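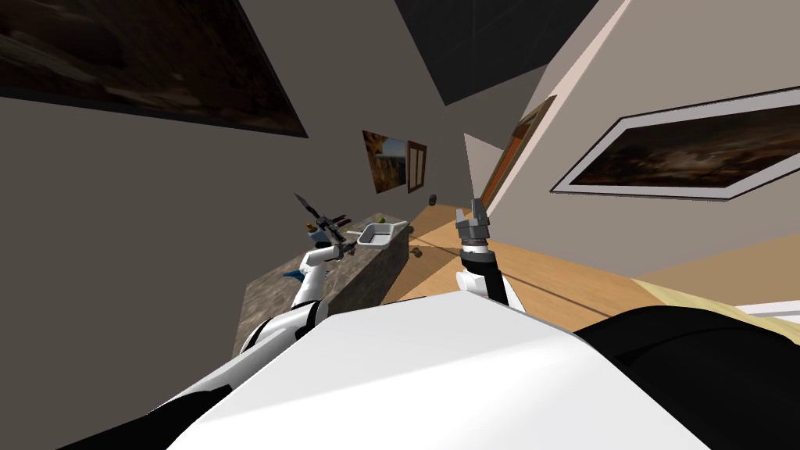
Left arm at the knife block, right arm parked. Kitchen scene, simulator view from behind the shoulders.

We closed out the August batch last night, and I have a free evening for once, so I'm writing down how it went before I forget the details.

The goal was 600 demonstrations of short kitchen tasks in the simulator, all done by a person driving both arms, with no scripted motions. We ended up with 425 that I'm willing to train on. The rest are on disk, tagged, and I'll get to them below.

The setup hasn't changed much from the spring. One operator, two hand controllers, a headset. The simulator is Vokico, which we picked two years ago and have been too busy to replace. Charito Navarro did most of the driving and I did most of the checking. We swapped when her wrists got tired, and you can tell from the data when that happened. My reaches are slower and I stop short of everything, then creep in. Hers go straight there. I used to think this was a problem and tried to copy her. Now I leave it alone and just record who was driving, so we can split on it later.

The kitchen is the hardest of the 4 rooms in the set. The knives stand close together at odd angles, and a gripper coming in from the side will touch two handles when it only wants one. The physics engine doesn't like that. On the first pass we lost a lot of episodes to knives that shook themselves loose after a light touch and went across the floor. Charito found that coming down from above, with the wrist turned a little before the descent, cut most of it out. I added a note to the operator sheet and we redid the early ones.

Then there are the camera views. Each episode saves the view from behind the shoulders plus one from each wrist, and the wrist views are the ones I worry about.

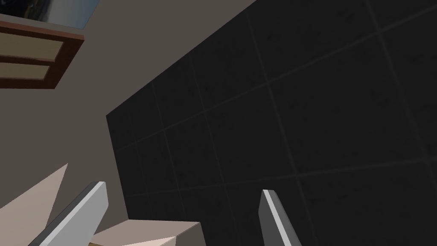 A wrist view can be mostly wall for long stretches. The arm is waiting, or swinging around to the next thing, and the picture has two fingers at the bottom and a lot of background. I went back and forth on trimming those parts. A model trained on them might learn to stare at tile. A model trained without them never sees what the start of a reach looks like, and in my small test on the older Odusmont data the trimmed version did worse at finding the object when it began out of view. So they stay in. I did cap the idle time at the start of each episode, where the operator is only settling into the headset.

Back to the ones we threw out. The biggest group was plain failures: dropped the object, or never got hold of it. The next was episodes that did reach the goal but by a route I wouldn't want repeated, like pushing something along the counter with a knuckle until it fell into the sink. The success check passes those. It only looks at where the object ends up. I watched every episode at double speed to catch them, all 600, and I don't recommend doing it in one week.

I kept 212 episodes where the operator misses once and recovers. Charito wanted them in and I didn't, at first. Her point was that the policy is going to miss, and if it has only ever seen clean grasps it has no idea what to do next. We trained both ways on a small slice and hers was better, so that was the end of that discussion.

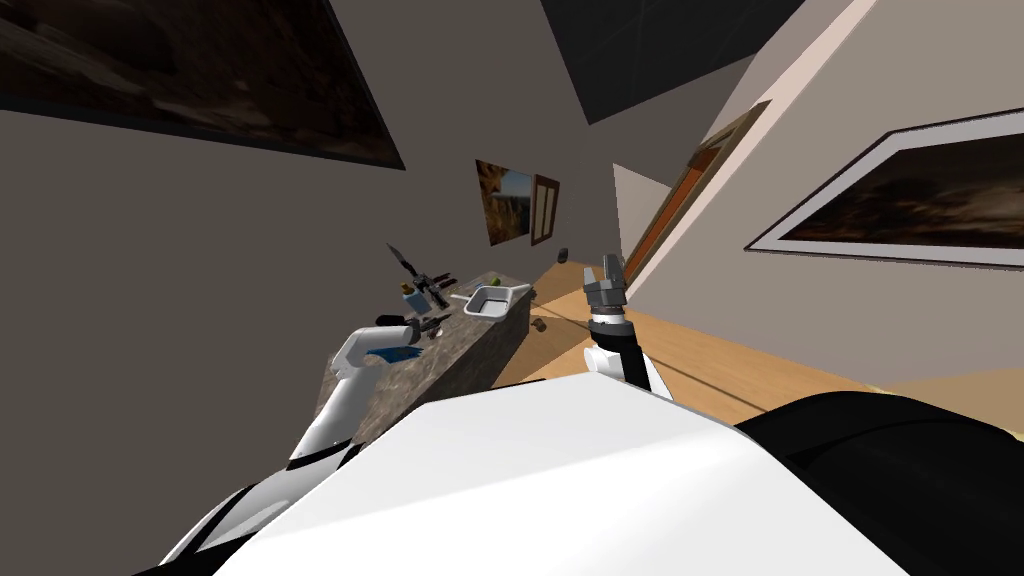 Same kitchen. The left gripper is by the front edge of the counter, the right one open over the floor.

One thing I'd do differently is the idle arm. In single-arm tasks we told operators to hold the other arm wherever it was comfortable, and "comfortable" wanders over an hour. By the end of a session it's somewhere else entirely, and I don't want the model reading meaning into that. For the next batch there will be a rest pose, bound to a button, and the episode won't start recording until the spare arm is in it.

Disk space was fine. Labeling was not. We wrote the task sentences by hand, and between the two of us we managed to call the same green object a lime, a fruit and a ball. I've mapped those to one word for the baseline and kept the originals in a second column.

Next up is the Marquez room, which has drawers. I've already asked for a longer cable on the left controller.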